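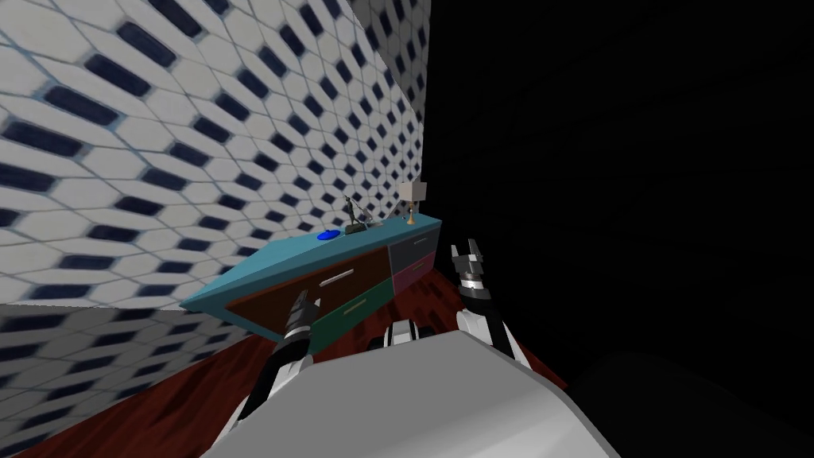 Fig. 1. Rendered interior, white hexagonal wall tiles with navy accents.

Unit 4: Save systems and checkpoints

Read the Preltent design notes before the lab. Terms from Unit 3 (state, event, flag) are used without being defined again.

4.1 What a save contains

A save file is a record of game state sufficient to rebuild play at a given point. It seldom holds the whole state. Level geometry, textures and sound are loaded from the installed game. The file stores what differs from the defaults: player position, inventory, quest flags, opened doors, elapsed time.

In Preltent, a single-player adventure by the studio Kimaro, each save holds 2,389 flags. Of these, 245 concern the main story and 700 concern side quests. The remainder are world objects.
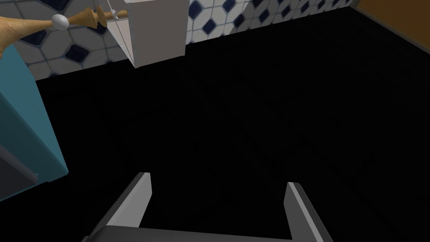
Ona Kuusk
August 5, 2026

4.2 Checkpoint, manual save, autosave

Checkpoint: the game saves at a place chosen by the designer. State is predictable, so testing is cheap. The player may have to repeat a section.

Manual save: the player chooses the moment. The designer must then handle saves made in midair, during combat or one frame before death.

Autosave: the game saves on a timer or an event. Preltent writes one on entering each of its 35 zones. If the player enters a zone with no health items and a boss nearby, the autosave may be unusable. Keeping two or more older slots limits the damage.

4.3 Writing safely

Write to a temporary file first. Verify the checksum. Then rename it over the old save. A power loss during the write leaves the old save intact.
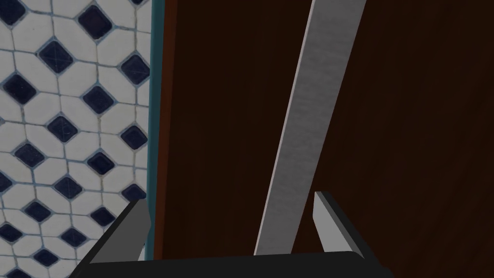 The rename must be atomic on the target platform. Where it is not, alternate between two slots and store a counter in each. On load, take the valid slot with the higher counter.

4.4 Versions

Every file begins with a version number. A patch that adds flags must supply a default for each one. Do not reuse the index of a deleted flag.

Exercise: list the state you would store for the Brarnida level, and mark any item that can be derived from another.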